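5/30/26 – Bincombe workshop, stock and power notes

Went through the donated office towers with Lorena. Wellden want idle draw recorded for each before anything goes on the shelf. Plug meter is reading high again, so used Joaquín's spare. Thermal paste is down to the last tube – Flado order still not placed.
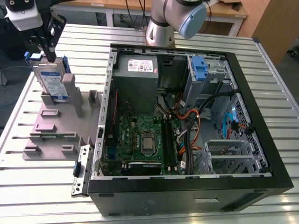 Tower on its side, panel off, PSU label facing up.

Soudabeh has moved the asset sheet to the shared drive. Old column names kept. Please don't sort it by date, it breaks the totals.
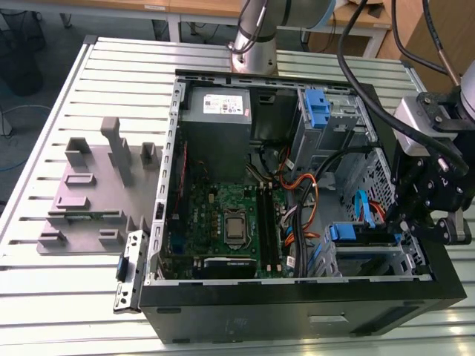

How long do we leave a machine before taking the idle reading?
Eight minutes from the login screen, with the network cable out.

Three still to log. Sugeng has the key to the back store.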